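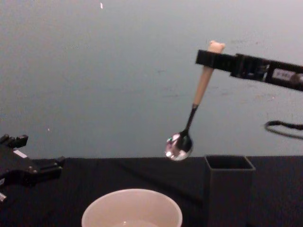 T. Biswas
Cell technician, Prollivport workshop
2023-08-21

Keeping the Tarnidix cell in shape

The Tarnidix cell is the two-arm table at the back of the Prollivport workshop. It handles kitchen items: spoons, bowls, cups, small containers. I set it up in November and have looked after it since. This gallery page goes with the service binder and covers the table, the grippers, the wiring and the regular checks. Anyone who runs the cell should read it once, then keep it open during a shift change.

Spoon held by the right gripper, above the table between the white bowl and the dark square container. The jaw is across the top of the pale wooden handle, with the rounded tip left showing above it. The left gripper is open and empty.

The grip

The spoon is the hardest item we have for jaw setup. The handle is round and smooth and tapers toward the neck, so a jaw that is slightly out of line will let it roll. Clamp near the top of the handle, where it is thickest. Leave a little of the tip showing past the jaw. If the tip is flush with the jaw or hidden inside it, the grip is too high and the spoon will tilt on the first fast move.

Set the closing force with the handle in place, never on an empty jaw. Start low and bring it up one step at a time until you can push the bowl of the spoon sideways with a finger and the handle stays put. Write the setting on the card in the binder. Wooden handles dent if the force is set too high. A dented handle is no good for setup afterward, even though it looks fine from a few feet away, so put it in the scrap bin.

When you change from a spoon to something flat, reset the force. The saved settings are listed by item name. Don't copy the spoon setting over and adjust from there. We did that in the spring and chased a slipping problem for most of a week.

The jaws

Both grippers take the same Cerkow pads. Wipe the pads before each shift with a dry lint-free cloth. If there is food residue or soap film on them, use a damp cloth first and let them dry before closing the jaw on anything. No solvent on the pads. It makes them shiny and they lose their hold.

Every 6 days of running, take the pads off and look at the backs. The adhesive lets go at the outer corner first, and from the front you can't see it. A pad that lifts at the corner gets replaced, and its partner on the same jaw gets replaced with it. New and worn pads don't close square against each other.

The jaw screws are the small hex type. Snug them in a cross pattern, then go back over them. Use the short key from the cell drawer. The long key gives too much leverage, and we have already stripped one mounting plate with it. The replacement plate came from Cerkow and took 11 days, with the cell running on one arm until it arrived.

The labels on the grippers stay on. If one starts to peel, press it back down or ask me for a new one. The binder is organized by what is printed on them.

The cables

Each arm needs slack in its wiring at the gripper end. The wrist turns a long way on a pour or a scoop, and a cable tied flat to the arm will pull at the connector. Leave a loop. It should hang free without reaching the table or any container at the lowest point of travel.

To check it, put the arm in slow mode and take it by hand to the lowest pose in the program, then turn the wrist fully each way. Watch the loop the whole time. If it tightens to a sharp bend, there is not enough slack. If it touches a rim or drags on the cloth, there is too much. Move the tie, don't cut the cable shorter.

Look over the jacket of each cable once a week. Run it through your fingers with the power off and feel for flat spots or nicks. Most of the wear on ours has been close to the first tie. Spare cables are on the hook beside the cabinet. After you fit one, tag the old one with the date and the arm it came from, and leave it in the tray so I can look at it.

The table

The surface is kept dark and matte to hold down glare. Metal items give strong highlights whatever we do, and a shiny tabletop makes that worse. Pull out wrinkles before placing anything. A fold under the edge of a bowl is enough to tip it a few degrees, and then the saved approach height is wrong.

Bowls and containers go back on their spots at the end of every run. The spots are marked in the layout sheet in the binder. If you use liquid in a bowl, keep it shallow. Empty the bowl before you work on the grippers, and wipe up drips right away – moisture gets under the base clamps and we have had rust there.

Dark containers on the dark surface are easy to knock. Check for them by hand before you home the arms. I would like a lighter set and have asked for one, but for now the dark ones are what the item list calls for.

The wall behind the table stays bare. No notes, no tape, no hooks. The tool list lives on the side of the cabinet.

Daily start

Power on at the cabinet with both jaws open and nothing in them.
Home the left arm, wait for it to stop, then home the right arm.
Open and close each jaw fully and listen for clicking.
Run the slow wrist turn on both sides and watch the cables.
Pick up the spoon with the right gripper and hold it over the table while you check for droop.
Set it down and start the day's program.

On droop: some sag at the wrist is normal when the arm is cold. It should be gone after roughly 21 minutes of running. If the spoon still hangs lower than the saved pose after that, stop and recheck the wrist zero. The steps are behind the yellow tab. Don't correct it by changing the program heights, or every other item will be off.

Faults we have had

Jaw closes but reports open. Usually a connector that isn't fully seated at the wrist. Power off, reseat, try again. If it comes back within the same shift, swap the cable.

Spoon rolls in the jaw. Check the pads first, then the force setting, then the screws, in that order. It has been the pads nearly every time.

Left arm stops short over the table. This was a loose base clamp. The clamp bolts are now marked with a paint line, and if the line is broken the bolt has turned. Tighten it and redo the left arm zero before running anything.

Clicking on opening. Grit in the slide. Blow it out with the hand bulb, not the shop air, and put on one small drop of the clear oil. Wipe off the extra so it doesn't work its way to the pads.

Both arms refuse to home. Check the stop button on the front of the table. It catches on sleeves.

Parts on hand

Pads, jaw screws, one mounting plate, spare cables, clear oil, lint-free cloths, short hex key. The reorder sheet is taped inside the cabinet door. If you take the last of anything, mark the sheet and leave a note in my tray at Prollivport.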